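How to sew a simple notebook at the kitchen table

I got into making my own notebooks because I kept buying fancy ones and then being scared to write in them. A notebook you sewed yourself out of printer paper is a lot less scary! You can fill it with grocery lists and bad drawings and make another one after dinner.

You don't need a press or a studio. A flat surface you don't mind poking at will do, plus an evening.
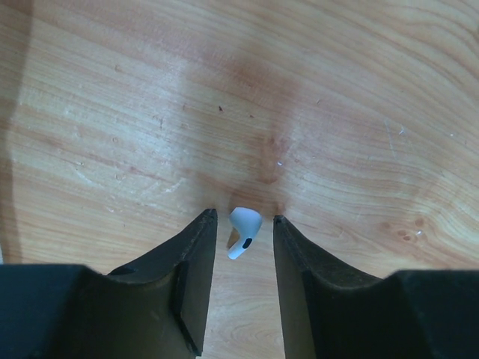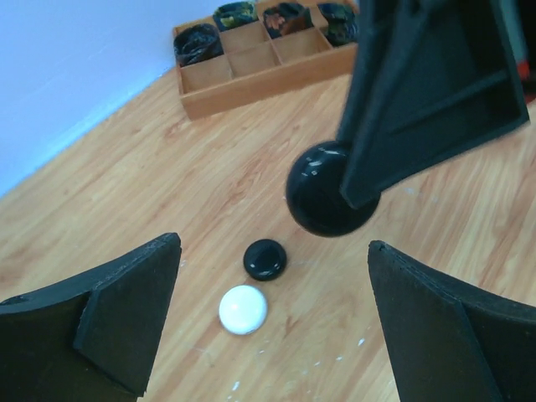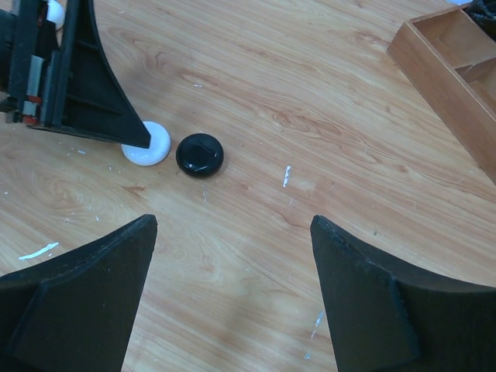
Honey-colored wood grain in the first and third pictures, with a reddish-brown stain in the first.

What follows is the pamphlet stitch with five holes. I learned it from Asif Memon at a Saturday-style drop-in class in Willport (the kind where you pay at the door and share the scissors), and I've changed a few things since, mostly out of laziness.

What you need

Eight sheets of plain letter paper. I buy the 500-sheet ream and it lasts me ages.
One sheet of heavier paper for the cover. I use the Tedadham card stock, but an old paper shopping bag or a calendar page works too, and I love the calendar ones.
Thread. Linen is best. Mine is from Ebihara, on a 200-yard spool, and I'm nowhere near the end of it.
A lump of beeswax, if your thread isn't waxed already.
A needle with a blunt-ish tip and an eye big enough for the thread.
An awl, or a pushpin, or the point of a compass from an old school kit.
A bone folder, or the back of a spoon.
A ruler, a pencil, a sharp craft knife and something to cut on.
A couple of binder clips.

Please get a fresh blade for the knife. I used a dull one for my first dozen notebooks and every one of them had a chewed-up edge that I told people was "deckled."

Fold the paper

Fold each sheet in half by itself, short edge to short edge, and run the bone folder along the crease. Go from the middle out to one end, then from the middle out to the other. Then open them all up a little and tuck them inside each other, so you've got one fat little booklet. That's called a signature. Eight sheets gives you 32 pages, front and back.

Tap the folded side down on the table a few times so all the creases settle into each other, then tap the top edge down the same way. Don't worry that the long open side looks like a staircase. It's supposed to, and we'll trim it at the end.

A word about grain. Paper has one, and it folds more cleanly in one direction. Regular letter paper usually folds against the grain when you fold it this way, which bookbinders will tell you is a sin. I've done it this way forever and the notebooks open fine. They're just a touch springy, so I leave them under a heavy book overnight. If it bugs you, you can buy larger sheets and cut them down so the grain runs parallel to the fold.

Make the cover

Cut your heavy paper to the same height as the signature and a little wider on the open side. Score the fold line before you fold it! Lay the ruler down the middle and press a groove with the tip of the bone folder, two or three passes, then fold. If you skip the score, card stock cracks along the spine, and dark colors show it the worst.

Wrap the cover around the signature, get the spines snug against each other, and clip top and bottom edges with the binder clips. I slip a scrap of paper under each clip so it doesn't leave a dent.

Punch the holes

Make a little template first. Cut a strip of scrap paper exactly as tall as your notebook and fold it in half lengthwise so it has a crease like the pages do. Mark the center. Then make a mark half an inch from the top and another half an inch from the bottom. Then one more halfway between the center and each end. Five marks, evenly spaced enough.

Open the notebook to the middle, lay the template in the crease, and poke through each mark from the inside out. The trick is the angle. You want the awl to come out right on the fold of the spine, so open the notebook to an L shape, like a half-open door, and aim straight for the outside corner. An old phone book is the perfect thing to punch into. I use a folded towel.

If one hole comes out a bit off the fold, leave it alone. Poking a second hole next to it makes a weak spot that tears later, and once the thread is in you'll have a hard time finding the crooked one.

Sew it up

Cut a piece of thread two and a half times the height of the notebook, and wax it by pulling it across the lump a couple of times. Don't double it. Thread the needle and leave the end unknotted.

Number the holes in your head, one at the top through five at the bottom. Then:

Start inside, at hole 3, and go out. Leave a tail of a few inches inside and hold it down with your thumb.
Come in at hole 2.
Go out at hole 1.
Come back in at hole 2.
Now skip past the center, and go out at hole 4.
Come in at hole 5.
Go out at hole 4.
Come in at hole 3, and you're back with your tail.

On the second trip through a hole, be careful to go beside the thread that's already in there. If you stab through it, it locks up, and you can't pull anything tight (ask me how many times I've had to snip one out and start over).

Now tighten. Pull along the line of the spine, first toward the top, then toward the bottom. If you yank straight up toward yourself, the paper rips, and it makes an awful little sound when it does. Make sure the two loose ends sit on either side of that long stitch running down the middle, then tie a square knot over it. Right over left, left over right. Trim the ends to half an inch.

Trim the open side

Close the notebook, press the spine flat with the bone folder, and line up your ruler along the open side, just inside the shortest page. Hold it down hard and make a lot of light cuts. It takes me ten passes or more with card stock, and I've stopped trying to do it in two. Keep your fingers well back from the edge of the ruler, and turn the knife away when you put it down.

You can round the corners with scissors if you like. Mine get round by themselves in my coat pocket.

Extras, if you're having fun

For a pocket, cut the cover wide enough to leave a three-inch flap at the back, fold it inward, and stick down just the top and bottom edges. I use a thin line of Fluvumitz paste, and a glue stick is fine too. Do it after you sew.

For a thicker notebook, don't keep adding sheets to the same signature. Past ten or so it gets puffy and won't stay closed. Make two separate notebooks and slide them both into one folded cover with a loop of elastic.

And date them! I started writing the month inside the back cover one August, and I wish I'd done it from the start. I'm on number 236 now, counting the ones I gave away, and there's a whole shoebox from the early days that I can't put in order at all.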